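Handout 6: Paying for the arm, and for everything that isn't the arm

Read this before Thursday's session. Bring the blank cost sheet from Handout 5. You will be filling it in for a two-arm tabletop station, and you will be asked to defend every line you leave at zero.

## 1. Where the quoted price comes from

A quote for a robot arm is a price for an arm. I know how that sounds, but most of the budgets handed in for this course last term treated the quote as the price of a working station. The students copied the number from the first page, added a bit for shipping, and moved on to the payback math.

Look at what a typical quote covers:

- the arm and its controller
- one gripper, often the basic one
- a power supply and a cable that is shorter than you want
- a software license, with an end date in small type

Look at what it leaves out. The table. The floor space. The computer that does the real work. Spare fingers. The hours of the person who stands next to it. A quote for two arms usually just doubles the first list and leaves out the same things twice.

Vendors aren't hiding any of this. If you ask, they'll tell you. You have to ask in writing, before the purchase order, and keep the answer.

## 2. The running case

We will use the same case all week. Mastcombe is a small firm that sorts returned goods for toy and gift shops. It wants a two-arm station that can take soft items out of a basket and put them somewhere useful. Management has seen a sales video from Mutico and likes it very much. A second vendor, Hirnen, has sent a higher quote with fewer promises in it.

You are the person who has to write the one-page recommendation.

Start with the job itself. Soft toys are a fair test for a gripper and a poor one for a sales pitch. They squash, they lean on each other, and a grip that works on a round head may fail on a leg. They also forgive a lot. A machine that handles plush has told you very little about how it will handle a boxed puzzle or a glass ornament, and Mastcombe gets those back too.

## 3. What the work looks like at bench level

Before you price anything, get a clear idea of how much sits around the task. The notes for your cost sheet should come from a bench, with the sales video closed.

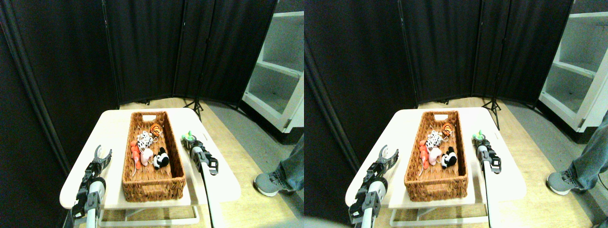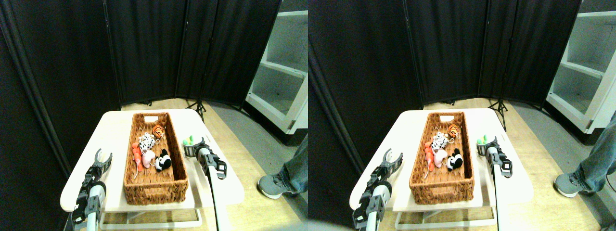 Go through your own station plan the same way and ask what each object would cost to buy, replace, move or store. Write down the dull ones. Last term a team priced two grippers to the dollar and forgot the table.

Items that most often get missed:

**Work surface.** A light table is cheap and easy to move. It may also shift when somebody leans on it, and then your positions are off. Either buy something heavier or budget the time to set up again. Pick one and say so.

**Dividers.** Plain dark panels can give the cameras a calmer background and keep foot traffic out of view. They take up floor. Measure the footprint with the panels in place and the access space included.

**Containers.** If your trials all use one basket, your results are for that basket. Ask what the customer's goods really arrive in. A change of container can mean new grasp heights, new failures and another week of someone's time.

**Test goods.** Five plush toys will get you started. They won't tell you much about a stockroom. Put a line in the budget for test goods and plan to wear some of them out.

**People.** See the next section, where most of your money is.

## 4. The staffing line

Sales material likes the word "unattended." Treat it as a claim that needs evidence. For the first months, assume a person is at the station whenever it runs. Somebody resets the goods, watches for bad grasps, and hits stop.

Mastcombe's draft budget gives 60 hours for setup and training, total, and zero after that. My view is that the 60 hours will be gone before the first useful batch. The zero is worse, as it feeds straight into the payback figure that management will remember.

When you fill in the staffing line, split it:

1. Setup hours (one time, though you'll do it again after any move)
2. Attended running hours
3. Repair and recalibration
4. Time spent on the phone with the vendor

Line 4 is never in the quote. Put it in anyway.

Don't count "freed-up" staff time as savings unless you can name the task those hours will go to. If the same worker is now standing beside the station instead of standing at a sorting shelf, the firm has bought a robot and saved nothing yet.

## 5. Reading a trial claim

Mutico's proposal says the station was tested on 1000 picks. That is a good round number and it should make you curious. Questions to send back:

- How many of the picks were the same items in the same container?
- Was a person resetting the goods between picks?
- What counted as a success? Lifted, or lifted and placed?
- Were failed picks retried, and was the retry counted as a new pick?
- Did one arm do the work, or both?

The last one matters more than it seems. If one arm does most of the picking and the second mostly waits, ask what the second arm is for. There are good answers (holding a container steady, passing an item across, handling long floppy goods). "It comes as a pair" is a weaker one. A single arm with a decent fixture might do Mastcombe's job for much less.

Hirnen's trial sheet reports 372 picks, with the failures listed by item type. It's a smaller number and I trust it more. You may disagree, and you can get full marks for disagreeing if you show your reasons.

## 6. Spare parts and consumables

Fingers, pads, cables, connectors. In the Mastcombe case, allow $2000 for the first year. Students always ask where that came from. It's a planning figure set for this exercise, and in real life you would build it up from a parts list with prices and lead times.

Lead time deserves its own column — a cheap part that takes five weeks to arrive is an expensive part. Ask both vendors for the delivery time on a finger set and write down the answer next to the price. If a vendor says "usually in stock," write "unknown."

Ask as well who is allowed to fit the part. Some service terms make you send the whole gripper back for a job that needs one screwdriver.

## 7. Rent, buy, or wait

Three options go in the recommendation, and "wait" is a real one.

*Buy.* Makes sense if the task is stable and you have seen it done with your own goods, in your own containers.

*Rent.* Costs more per month and teaches you more. Read the return clause closely. Sial, the leasing firm in our case, charges for wear, and its contract doesn't define wear. Fix that before you sign.

*Wait.* Costs whatever the current process costs. Work that number out too. Many proposals compare the robot with a hand process nobody has timed, and a robot looks good next to a guess.

My own leaning for Mastcombe is a short rental with one arm, on the firm's own mixed returns, including the boxed goods. I'd want to see the failure log before spending anything on a second arm.

## 8. For Thursday

Bring:

- the cost sheet, filled in, with no blank cells (write zero if you mean zero)
- a list of the questions you would send to Mutico, in the order you'd send them
- one item you think every other team will have missed

Teams will swap sheets and mark each other's. Mark in pencil. If you find a staffing line with a zero in it, circle it and ask the team to explain it out loud.

The recommendation page is due a week after the session. One side of paper, normal margins, payback shown both with and without the labor savings.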